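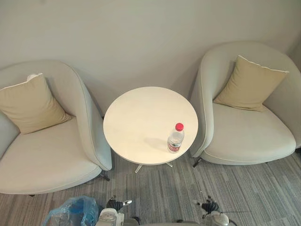
Head camera view, lounge corner: side table with bottle, both hands in front.

Zakix manipulation software -- progress report to Colen, second period
Prepared by Ayana Woldegiorgis

Perception
The tabletop detector now runs on the head camera alone. Clear plastic was the weak point in the last report. Wubit Abera retrained the segmentation model with 3000 added frames, most of them clear bottles on pale tabletops, and the planner now gets a usable outline without the depth channel. Shadows on white surfaces still produce a false edge now and then.

Planning
Both arms share one collision model. Replanning after a base move takes 80 ms, against a target of 100. The armchairs in the Prasitdale lounge are modeled as simple cylinders, and that makes the planner too careful near the armrests. Iraklis Athanasiadis will replace them with meshes by December.

Hand control
Work on reaching into containers started this period. The wrist camera feeds a separate height estimate for the fingertips, used once the hand is below the rim and the head camera loses sight of it. The sleeve fills much of the wrist view, so we mask it out before matching. Glossy yellow plastic gives few features, and the estimate drifts if the hand stays still for more than 4 seconds.

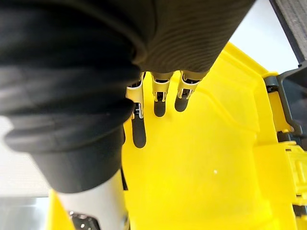

Open items and next period
Bethel Chala is moving the log viewer to the Ejigu server -- old recordings will need converting first. The rim contact check is written but not merged. We ask for no change to the budget.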